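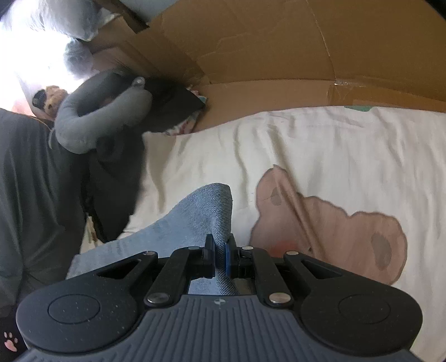 Rule Four

"Pinch, lift, wait two seconds," Urszula read off the card. "Then fold. Rule four."

Jeferson had the denim between the fingertips. Held his breath. One. Two.

"You didn't wait."

"I did wait."

"You waited in Portuguese. Faster."

He laughed, nearly let go. Didn't. The Skutham rules ran to 30 pages and she knew the lot — no dragging, no snatching, never close on a seam you haven't looked at. Written by Ximeng Fan, who'd seen a sleeve ripped clean off at Erham and never got over it.

600 folds by October. Pawlak wanted them all done by the book, every one signed for.

"What if it slips?"

"Then you write slipped."

"And if I just do it again, quick?"

She looked at him. Long look. The bear on the sheet looked at him too, or seemed to.

"Rule one," she said.

He knew rule one. Everbody knew rule one. Write down what happened.

The fold sagged a bit. He picked up the pen with his other hand, the wrong hand, and wrote it in. Slipped. Terrible writing.

"Good," said Urszula. "Again."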